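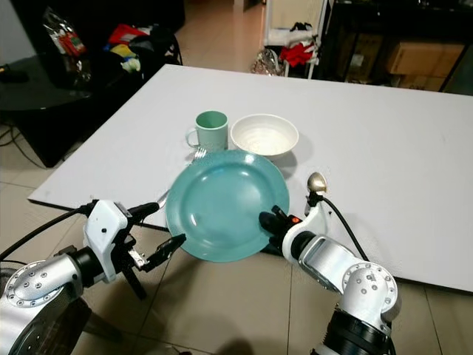 Seed starting season makes me ridiculous. I have flats on top of the fridge, flats on the dryer, and one year a tray of leeks spent three weeks in the bathtub (we showered at my sister's). If you're the same kind of person, pull up a chair! I've been collecting these tips for years on scraps of paper in the potting shed, and the mice have started in on the scraps, so it's time to type them up.

## Before you sow

Wet your seed mix in a bucket first. Pour in warm water, stir with your hand, and leave it while you go do something else. Dry peat floats and sulks if you try to water it in the tray, and you end up with seeds washed into one corner. You want it to hold together when you squeeze, with maybe a drop or two coming out between your fingers.

Old pots get a scrub in soapy water and then a soak in one part bleach to nine parts water, ten minutes or so, then a rinse. I skipped this for years and lost a lot of basil to damping off. Now I do the whole stack at once in June when it's warm enough to work outside with the hose, and they're ready to go when winter comes back.

Labels! Pencil on plastic. Marker looks lovely and black in March and by July it's a blank white stick. I learned this with peppers, and I grew eleven very mysterious peppers that summer. Cut-up yogurt tubs make fine labels too, and a paper punch gives you a hole for string if you want to hang one from a tomato cage.

## Tiny seeds

Lobelia, begonias, snapdragons, poppies - anything that looks like pepper dust. Fold an index card down the middle, put a pinch of seed in the crease, and tap it with a pencil as you move along the row. Orla Mac an tSaoi showed me this at the Rendville seed swap and I went home and sowed everything I owned.

Another one for tiny seeds is to mix them with a spoonful of dry sand. You can see where you've been, and they come up spread out instead of in a clump like a bad haircut. Don't cover them. Press them in with the bottom of a glass and mist.

## Big seeds with tough coats

Sweet peas, morning glories, nasturtiums and lupines all like a bit of rough treatment. I rub mine on a nail file, just a swipe or two, away from the little scar where the seed was attached. Then overnight in a cup of water. By breakfast the good ones have swelled up fat. Any that haven't get another swipe and another night.

Beans I don't soak at all anymore. They split on me.

## Warmth and light

A heat mat is worth it if you grow peppers or eggplant. For everything else the top of the fridge does nicely, though newer fridges don't throw off much heat from up there, so put your hand on it and check. Take the tray down the minute you see green. I mean the same day! Seedlings left in the dark get leggy faster than you'd believe.

For lights, plain LED shop lights work beautifully. Hang them on chain so you can move them up a link at a time, and keep them a few inches above the leaves. Mine are on a timer, on at 6 a.m. and off at 10 p.m., and I never think about it. The shelf itself came out of a closed shoe store in Noltlow and still has the size stickers on it, so my tomatoes live at 8½ Wide.

## Watering

Water from the bottom whenever you can. Set the cell packs in a tray, pour in half an inch, wait twenty minutes and tip out whatever's left. The surface stays drier, and the gnats hate it.

If you do get gnats, yellow sticky cards catch the adults, and letting the top of the mix dry out between waterings takes care of a lot of the rest. I've also sprinkled cinnamon on top. It smelled wonderful and I couldn't tell you if it did anything.

A dish soap bottle with the pull-up cap, very well rinsed, is the best small watering can I've ever had. You can aim it at a single seedling.

## Potting up

Hold seedlings by a leaf, never by the stem. A plant can grow a new leaf. Lift from underneath with a dinner fork (an old one that lives in the shed, please, or somebody will complain) and the roots come up with most of their soil still on.

Tomatoes go in deep, right up to the first real leaves. Lettuce stays at the height it was. Squash and cucumbers I sow straight into the bigger pot so I don't have to bother their roots at all, and they thank me by trying to climb out the window.

## Hardening off

This is where I used to lose everything. Start with an hour outside in the shade, somewhere out of the wind, and add an hour or two a day for a week or more. If a cold night is coming, they come in. I keep all the trays in an old garden cart so it's one trip to roll them into the garage - saves my back, saves my temper.

Bheki Buthelezi runs a box fan near his seedlings on low for the last couple of weeks indoors, and his stems are like pencils. I've copied him ever since and mine are getting there.

## Saving what's left over

Leftover seed goes in its packet, the packets go in a jar, and the jar goes in the back of the fridge with a tablespoon of dry milk powder wrapped in a tissue to soak up damp. Onions and parsnips I buy new each year anyway. Tomato seed keeps for ages.

To test an old packet, lay ten seeds on a damp paper towel, roll it up, slip it in a plastic bag and leave it someplace warm. Count the sprouts after the time on the packet. If five or six come up, sow thicker. My very best result was with a big bulk bag of zinnias Precious Visser had forgotten in a drawer. I got carried away and tested a hundred, and 89 of them sprouted! We had zinnias along the whole fence and she had them on both sides of her driveway.

If you have a trick for parsley, please send it along. I've tried soaking it, freezing it and pouring hot water down the row, and I'm still standing there three weeks later looking at bare dirt.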